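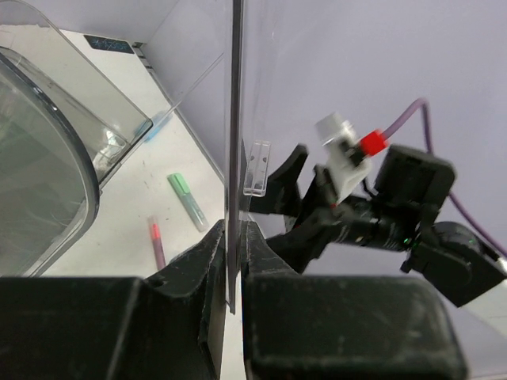
Progress report, January
Julwood two-arm handling software
Prepared by Tihomir Kelmendi for the Itasar program office
February 2, 2026

Summary

The planner is ahead of schedule, perception is behind it, and the budget is where you left it.

Perception

The proposal said clear plastic would be "a moderate challenge." I wrote that sentence and would like it back. Our depth estimates still treat a transparent panel as a polite suggestion, and seen edge-on it all but vanishes. In January we stopped asking for depth on clear parts and trained Grirka, our segmentation module, to look for edges and highlights in the wrist views. The training set now has 700 labeled images, 200 of them with clear containers stacked in front of one another. Grirka copes well with one layer of plastic. With two it reports a third.

Planning

Bai, the two-arm planner, now keeps both grippers in one shared collision model. Before this, each arm planned as if it lived alone. We ran 600 simulated handovers with the new version and the arms touched in none of them. The cost is speed: a plan takes 300 milliseconds longer than it did in December. I consider this cheap next to a new gripper. Cables are still modeled as fat cylinders, so Bai sometimes refuses a perfectly good pose out of respect for a cable that is nowhere near it.

Control

Grip force on thin parts is now limited in software, with a separate setting per part. The settings live in a file that three people edit and one person understands. Moving it into the main configuration tool is the first job for this month.

Tooling

The log viewer plays both wrist views in sync at last. It also crashes if you scroll backward, so please scroll forward during the review.

Requests

We need a decision on the second compute node, first requested in the autumn report and again in the one after that. Grirka retraining waits on it. The quote is attached again, same as before, apart from the price.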